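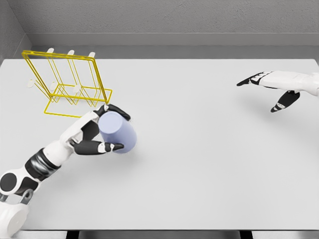
Bronari is a set of 242 inspection records for poured concrete driveways, garage slabs and front walks, kept as one CSV file with a short notes file beside it. Each row covers one slab on one visit. Surface terms follow the glossary in the notes file: "flat" means no reading over the slope limit, and "textured" means any finish with a visible grain, like the gray back wall behind the yellow dish rack, while the tabletop there would be coded "smooth." Broom finish and exposed aggregate have their own codes and are not filed under "textured."

## Contents

- `slabs.csv` – the inspection records
- `notes.txt` – glossary, crack codes, known errors

## Fields

- `slab_id` – text, unique per slab, reused on repeat visits
- `use` – driveway, garage, walk
- `finish` – smooth, textured, broom, aggregate
- `crack_code` – 0 for none, 1 for hairline, 2 for open
- `joint_gap` – inches, widest point
- `repair` – none, fill, grind, lift, replace
- `cost` – dollars, labor and material together

## Collection

Records come from the Ceria and Najafi service areas. Ruba Awwad and Kiri Merrick did the site visits; Raghda Mahasneh merged the sheets and set the crack codes. Gaps were read with a taper gauge. Slabs under snow or standing water were skipped and do not appear.

## Known problems

Cost is blank in 17 rows where the bill covered more than one slab. Do not fill these with zero. One garage row lists a cost of 940 for "fill"; it was checked against the bill and is correct – the void ran under the door track. Walks from Emness were entered before `joint_gap` was added and have no value there.

## Use

Suited to rough cost planning and to testing crack code rules. Not suited to structural work. Send corrections to Majdi Geagea with the `slab_id` and the field name.

Last updated: November

Print this page | E-mail this page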